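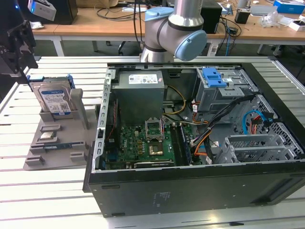 The old tower on its side with the cover off.

May 4, 2020

I've been meaning to write up the desktop for a while. I got it from Vilho Tuominen in October, when he cleared out the back office at Lappalainen and was giving away anything that still had a power button. He had two towers and I took the one with more in it. It spent the winter under a desk and I turned it on maybe three times.

The plan is to make it the machine that holds all the family photos and scans. At the moment those are spread over a laptop, two external drives and a box of discs my mother mailed from Fimville. I don't need anything fast for that. I need something with room for drives, and an old office tower has room for drives.

Before doing anything else I wanted to go through the inside properly. I've had computers open before to add memory or a drive, but I'd never had the processor out of one. It's less of a job than I expected. The heatsink comes off, then there's a small lever, and the metal bracket over the socket swings up. With the chip gone you can see the gold contacts, and those are the part to be careful with. I keep sleeves and screwdrivers well away from them. If you bend one you're looking for another board, and a replacement board for an old Dell is more trouble than it's worth.

Things I checked first, in no special order. The power supply, for swollen or leaking parts as far as I could tell through the vents. The capacitors on the board, same thing. The coin cell, which I'm replacing no matter what, as the clock was wrong every time I started it up. A new one costs next to nothing. Then the fan, which had a good layer of gray fluff on it. I cleaned that off outdoors with a paintbrush.

The memory I planned to take out and put back in anyway. Dalva Andrade, who used to fix these for the school district, told me that half the dead computers she saw came back to life when somebody took the memory out and put it back in. She also told me to write down where every cable goes before pulling it. I did that on the back of an envelope, and I've already had to look at it twice.
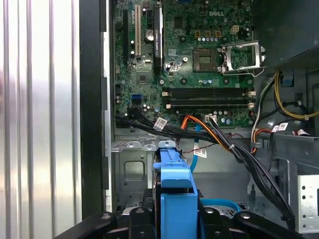 Cables are what slow me down the most. In a case like this they all run through the same space in the middle, so whatever you want to reach has a bundle lying over it. The SATA cables are easy to tell apart by color, the orange one and the blue one, and a few of the others have little white barcode tags on them. The power leads are harder. I started tying them back with twist ties from bread bags, and that has been good enough.

I do like the blue plastic Dell used for the drive parts. Blue means you're allowed to touch it. You squeeze the carrier, the drive slides out, and you don't need a screwdriver. I've owned newer computers that were a lot more annoying about this.

There's also a slim NVIDIA card in one of the slots. I don't need it for storing photos, and I'd like to have one less thing using power, so my plan is to take it out if the board has its own video output that works. If it doesn't, the card stays.

What's left to do: new thermal paste, because the old stuff had gone hard and chalky. Processor back in, heatsink back on, new coin cell. Then I'll start it with one drive and nothing else connected and see what it says. If it comes up fine I'll add the second drive and begin copying. I counted 11 folders named "photos new" on the laptop, so the sorting is going to take longer than the hardware.

I ordered the paste and the coin cell from Skiltton, 9 dollars with shipping. They're supposed to be here next week. Until then the screws are in an egg carton with labels on it, and the cover is leaning against the wall in the hallway.

If anyone has used Olel for cataloging scans, let me know how it handles big folders. I'd like to pick something before I start copying.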